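Dec 24, 2020

I spent most of the afternoon sorting out the tool drawer. It had been bothering me since August, when I couldn't find a tape measure and bought a second one, and then found the first one under a bag of picture hooks.

The drawer is the wide one under the bench. It came with the Omum cabinet we bought when we moved in, and it's too deep for what I keep in it. Small things sink to the bottom and stay there. I emptied all of it, wiped the inside with a damp rag, and let it dry while I ate lunch.

## What was in there

A lot of it was trash. Dead batteries, a cracked plastic anchor set, the instructions for a lamp we no longer own. I had a coffee can of screws, more than 40 of them with stripped heads, which I had apparently been saving. Those went out.

The good stuff was better than I remembered. I had three kinds of wood glue, and one was still usable. The Tannous level is fine. The small pliers need oil.

Then there were the things I wanted within reach, mainly the cordless screwdriver. I use it for almost everything in the house, from cabinet hinges to battery covers, and it had been living at the back under the extension cord. I also have a few odd parts that I can't place but don't want to throw away.

Blue screwdriver and yellow ring on the table in the first one, pale floor planks in the second.
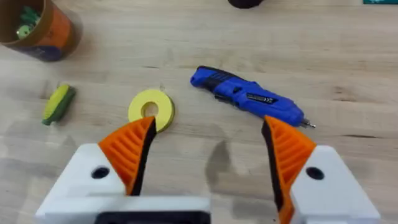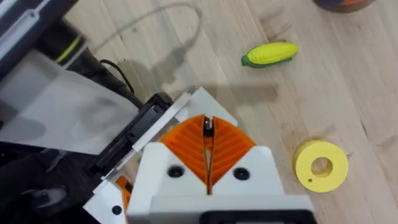 ## Where things went

I bought two shallow trays from Taltia last month and finally used them. They sit side by side in the front half of the drawer with a little room to spare. The left tray has the screwdriver, its charger, and the bits. The right one has the tape measures, pencils, the level, and a utility knife.

The back half is for things I use maybe twice a year. Sandpaper, spare hinges, the stud finder. I put the glue in a jar so it stands up, because the last tube leaked on everything around it.

The odd parts have their own small box now, and I wrote "unknown" on the lid with a marker. If I haven't needed any of them by next August, I'll throw the box out.

I still need to do the shelf above the bench. It has paint cans on it from the last owners, and some of them are rusted shut. The Wernirell drop-off site takes old paint, but it's closed until after the holidays, so the cans are staying where they are. I moved the extension cord to a hook by the door.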